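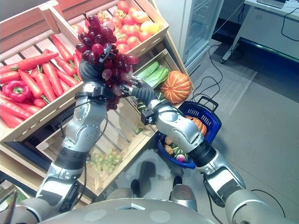

Dark red bunch, held by the top.

1/ Notes on cold storage of table grapes. Grapes don't ripen after picking, so sugar at harvest is sugar at sale. Storage only slows the losses.

2/ First loss is water. Stems brown before berries soften. At Vevdale we log stem color on every lot, 161 lots in February. 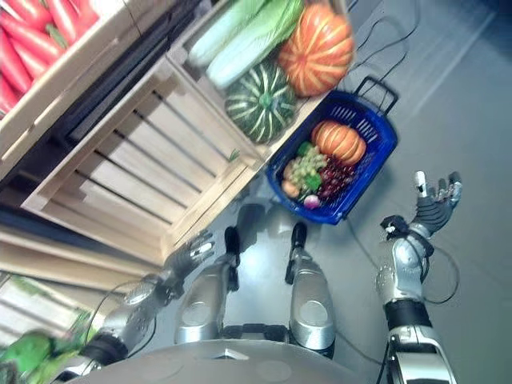
3/ Second loss is gray mold. It grows slowly even near freezing and spreads by contact, so split berries get trimmed before packing.

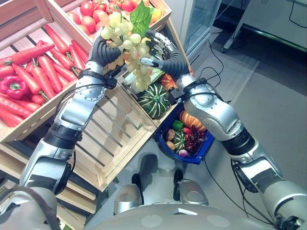 Green artificial grapes, leaf on top.

4/ Humidity target is 90 to 95 percent. Vented liners help. Condensation doesn't.
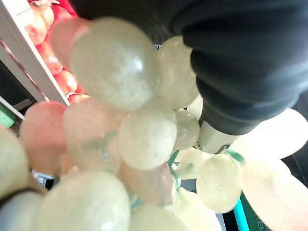

Pale green, a few with a pink blush.

5/ Log template is by Azra Đorđević. Version 2 adds a shatter column.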